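Goron Hand Grippers: Set-up and Teaching Guide

Section 4. Recording a two-handed task

Read section 3 first if you haven't paired the grippers. If you have paired them and they have since forgotten each other, read section 3 again, more slowly.

4.1 Before you start

1. Charge both grippers. A gripper that runs flat halfway through a take will save the take, but only the half you didn't want.

2. Check that the marker tag on each gripper is flat, clean and the right way up. Do not cover it with your thumb, a sticker or the name of your department.

3. Clear enough floor to stand, turn and step back. Move chairs by hand before the take. Moving them with your hip during the take teaches the robot about hips.

4. Choose one task with a plain beginning and a plain end. "Open the microwave door and close it again" is a task. "Make lunch" is a career.

5. In the Skalby app, name the task and enter your initials. Dimas Chin reads every name in the list, so "test", "test2" and "test2 final" will come back to you.

Caution: unplug any appliance you plan to practise on unless the task needs it running. Never put a gripper inside an oven of any sort while it has power.

4.2 Recording a take

1. Put a hand through each grip and rest one finger on the trigger. Hold on firmly, without strangling it.

2. Bring both grippers together in front of your chest until you hear two beeps. One beep means only one gripper is listening.

3. Hold still for a slow breath, then begin. Move at the speed you would use if somebody were asleep in the next room.

4. Look at what you are doing. The temptation to look at the screen is strong, and the screen has nothing to tell you until you stop.

5. Close the fingers fully on whatever you mean to hold, and open them fully to let go. Half-closing them out of politeness leaves the robot guessing, and it guesses badly.

6. When the job is done, return to the starting pose and squeeze both triggers. Wait for the long beep before you scratch your nose.

Doors deserve a paragraph to themselves. A hinged door travels in an arc, and people with perfectly good wrists will still try to pull it in a straight line.

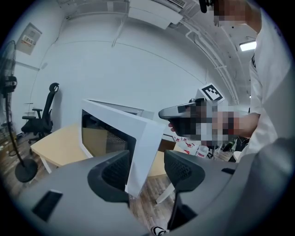

Let the wrist turn as the door comes round, and step out of its way early. If the whole appliance starts to slide across the table, steady it with the other gripper, placed flat against the side. Pressing down on the top works too, but it tends to hide the marker tag, and the take will be marked doubtful.

Note: two people may share a task, each with one gripper, provided they agree beforehand who goes first. Yurii Harasym and Meinir Landeg spent most of a Thursday discovering what happens otherwise. Both would like it known that the other started it.

4.3 How many takes

For a simple door or drawer, record 118 takes. Vary your starting position a little each time, and shift the object by a hand's width every 10 takes. The number looks fussy. It came out of our trials at Wollholm, where Osian Howells stopped at 700 and found that the last several hundred had taught the robot mainly what Osian looks like when he is tired.

Stop when your arms ache. Tired takes are wobbly takes, and the robot will copy the wobble faithfully.

4.4 Bad takes

Delete a take if you:

- dropped something and carried on as if you hadn't
- answered the phone
- moved a gripper so fast that the tracking light turned amber
- used your bare hand for the awkward bit

Keep a take if you fumbled, noticed and put it right. Mark it "recovered" in the app. Robots fumble as well, and they need to see how it is done.

Caution: deleting is permanent. The app asks twice, and Bello Iyamu on the support desk cannot undo the second yes.

4.5 Sending the takes

1. Dock both grippers and leave the lid of the dock open.

2. Press Send. The gripper memory holds 4000 takes, so there is no need to send after each one.

3. Leave everything docked until both lights go out. If one stays lit, see section 7, "One light stays lit".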